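**Shared shop build: two-arm suturing rig, wrist cam questions**

**rodrigo_e** wrote:

Hi all, long post, get a coffee. Some of you will remember me from the belt drive thread last winter. Comfort Ankrah and I have been putting together a two-arm suturing rig in the back corner of our shared workshop, and we're finally at the stage where the instruments do more than wave at each other. The arms are the Daltus kit with our own wrist mounts, the instruments are secondhand ones driven by a little cable box we built ourselves, and the control software is Jitgate with a pile of our own edits on top. Nektarios Pappas machined the adapter plates for the price of a very large lunch (thank you again, you hero!).

Two things I'd love opinions on. First, the lighting. We have one lamp on a gooseneck and it either bleaches the pad or leaves half of it in the dark. Second, the small camera at the wrist. I love how close it gets, Comfort thinks it's mostly a picture of our own hardware, and we've been going back and forth since Thursday.
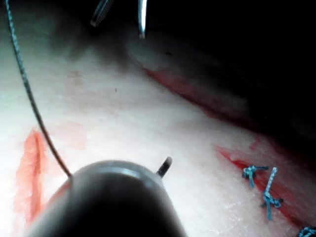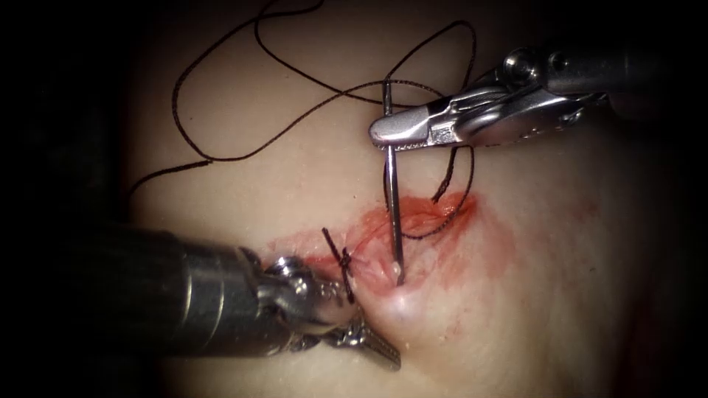 *First one is the wrist camera, second is the fixed camera, same practice pad setup.*

Settings, for the curious: the arms run at 15 percent of full speed whenever a needle is loaded, and the cable tension gets checked before every run. I'm at 3122 lines of config now, and I'm sure a good 1000 of those are comments to myself.

---

**bakobench** wrote:

Oh this is lovely, Rodrigo! I've been hoping you'd post again. I have to side with Comfort on the wrist view, though. That big dark rounded tip takes up the whole bottom center, and it's sitting right over the part of the pad I'd want to see. The blue knots over at the lower right come through nicely, so the lens itself seems fine. I'd rotate the mount before I bought anything new.

On the lamp, try bouncing it off a piece of white foam board. I did that on my engraver (completely different machine, I know, but shiny metal is shiny metal) and it calmed things down a lot.

-- Nnamdi

---

**pindow_fan** wrote:

I'll disagree a little, and I say this with affection because I know how many evenings go into one of these. I wouldn't touch the wrist camera. You can follow the braid on that dark thread all the way down to the tip, and there's no way the fixed camera gives you that. What would worry me more is the force. Look at the fixed view, at the bulge next to the lower grasper. The pad is rising up with creases running away from it. I'd want softer contact there before I worried about lamps. Do you have any current limiting on the lower arm, or is it pure position control?

---

**rodrigo_e** wrote:

Pure position, guilty as charged. There's a current readout on the driver board and I've never done a thing with it. Ibrahim Ugwu offered to help me wire that into Jitgate and I keep finding other chores to do first. I guess that moves up the list!

I do like how the needle driver holds on, though. We redid the upper wrist pulleys with the Cheung cable and the slop I was complaining about last time is much better.

---

**bakobench** wrote:

Fair point about the bulge, I went straight to the knot and skipped past it. I still say rotate the camera. Even a 5 degree wedge under the mount would tell you whether it's worth redoing the bracket, and you can print one while you eat lunch.

---

**c_ankrah** wrote:

Comfort here, the other half of this operation. For the record I never said to throw the wrist camera out, I said I can't steer by it, and I can't. When I'm the one driving I look at the fixed view nearly the whole time, and I glance at the close one when I'm fussing with thread. Rodrigo drives the other way around, so I suspect we'll be having this argument for years.

Also, please somebody talk him into putting the thread on a proper spool. Look at those loops all over the top of the fixed view! I have snagged a sleeve on that stuff more than once.

---

**pindow_fan** wrote:

Seconding the spool. A sewing machine bobbin with a felt washer for drag works well, and you may have one in a drawer already.

---

**rodrigo_e** wrote:

Okay, okay, outvoted on the spool. Wedge is printing now, foam board is leaning against the lamp, and I've messaged Ibrahim about the current readout. I'll post again once we've run it a few evenings.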